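# Synchronising gripper width with video before training

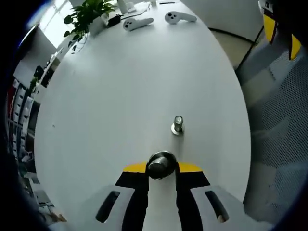 In this tutorial I explain how we align the gripper width signal with the video frames in Trerkel, our small tool for preparing demonstrations. If the two streams do not agree in time, the policy learns to close the fingers too early or too late, and you will lose days looking for the mistake in the network.

I assume that you have already recorded your episodes and that the camera is calibrated. If not, please do the calibration first, the steps below depend on it.

## What you need

- Trerkel, installed in its own environment
- a folder with raw episodes, one video and one pose log for each
- the lens file from your calibration
- the marker of each finger, already described in `fingers.yaml`

## Step 1: Import the episodes

Run the import from the folder which contains the raw data:

```
trerkel import ./raw --lens lens.json --out ./session
```

The command reads the video timestamps and writes an index. It does not change your original files. In our last session we had 112 episodes, and the import stopped at one of them with the message `pose log shorter than video`. Remove such an episode or put it aside — do not cut the video by hand, the timestamps will then be wrong for everything after the cut.

## Step 2: Measure the finger distance

```
trerkel width ./session --fingers fingers.yaml
```

For every frame the tool looks for both fingers near the bottom of the view and calculates the distance between them. A wide lens bends the borders of the picture very strongly, so the distance in pixels is corrected with the lens file before it is saved. When only one finger is found, the value stays empty.

Short gaps are filled by interpolation. The limit is set with `max_gap`, and I use two frames. With a larger value, quick closing movements become too smooth and the moment of the grasp is lost.

## Step 3: Find the delay

Now we compare the video with the pose log. At the start of each recording you should move the gripper quickly from side to side. Trerkel uses this movement to estimate the delay:

```
trerkel align ./session --search 46
```

The number is the search window in frames, and it goes in both directions. Look at the column `offset` in the result. It should be almost the same for all episodes from one session. In my experience a single strange value means that the side movement was too slow.

## Step 4: Check by eye

Open the viewer with `trerkel view ./session` and go to a grasp. The width curve must become flat in the same frame where the fingers stop. Patricio Durán, who wrote the viewer, recommends to check the first and the last grasp of an episode, so you also notice a slow drift of the clock.

## Step 5: Export

```
trerkel export ./session --rate 30 --out ./train
```

Use the same rate as your controller. Episodes with an empty offset are left out, and their names are written to `skipped.txt`.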